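About Drikside

Drikside makes software for drawing and sharing floor plans, wiring layouts and process charts. We started in Vanport with two people and one customer, a parts supplier that kept its warehouse maps in a folder of old files only one computer could open. Our first product was a converter for those files. The editor came later, when customers asked to change the drawings as well as read them.

Today we are a team of 16. Nadiia Savchuk runs the company and still answers support mail on Mondays. Spyros Pappas leads development and looks after Tusau, the file engine that all our products share.

The editor runs in a web browser, so there is nothing to install. Up to 14 people can work on the same drawing at once, and every saved version is kept until you delete it. The shape library has 3507 symbols, all included in the basic plan.
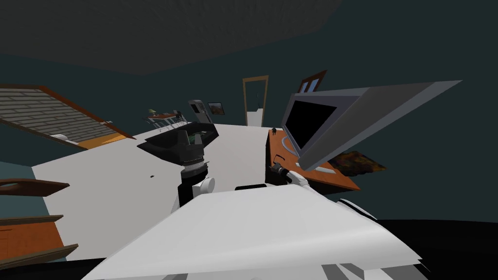 We release updates nine times a year and skip August – most of the team is on vacation then. Release notes go out by email and are posted on the Support page.

Drikside is owned by its founders and has no outside investors. Our office is on the second floor of the Rahman Building in Vanport. Visitors are welcome on weekdays, but please write first.

Page last updated 20/12/2019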